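Maëlle Bergeron had the planner log open at line 792 when Darlene came in with the tea.

"Still the yellow one?" Darlene asked.

"Still the yellow one. It finds a grasp, then throws it out — says the fingers would hit the rim."

"Would they?"

"Not by my math. The basket model is 7 millimetres too wide. Rosaire measured it in January and put in the outside of the rim."

She changed the number, saved the file and started the build. It took 325 seconds. Darlene drank her tea and read the note Kendra MacLeod had left on the monitor, which said Grokeslow wanted the new version by 5/15/23.

"What about the white ones?"

"Both have a plan. Two good grasps each, then over to the plate."

The build finished. Maëlle pulled up the head camera and pressed run on the planner. 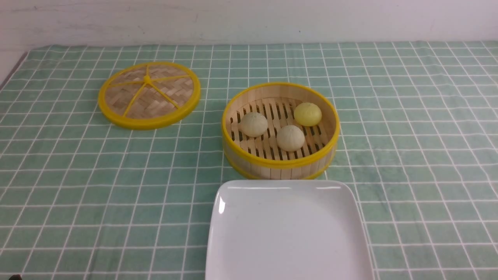
"Leave the arm off for now," she said. "I want to read the path first."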